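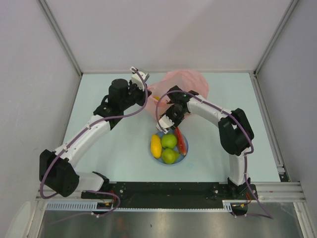

The fruit bowl on the light-blue table, with the pink bag toward the back.

Silvia Vávra has packed fruit for other people during 30 years, first in the kitchen of a school and later for the staff at Tritwood. When I asked what she has learned, she answered very seriously: "The bag must be open before you touch the fruit. If not, you stand there with a pear in each hand."

She prefers a wide bowl to a deep one. In a deep bowl, she explained, people take from the top and the fruit at the bottom becomes old. "With my wide bowl I see everything in the morning. I take out what is soft, and it goes to the pan for cooking."

We spoke for a while about bags. Silvia does not like paper for this work. She uses cloth, which she washes every two weeks, and she likes strong colors, so that a bag is not forgotten on a chair. Heavy fruit goes in first, and a banana goes last or stays at home. "I had many discussions about the banana," she said. "Wajid Rajput still puts it under the apples. I have stopped to comment."

In December she packs some 50 bags in one morning, and then the surface matters. She wants it pale, because small stains are easy to find on it, and she wipes it between the bags. I asked if she ever gets tired of apples. She thought about it. "Of carrying them, yes. Of eating them, no. My mother had 3 trees, and we ate from them until spring."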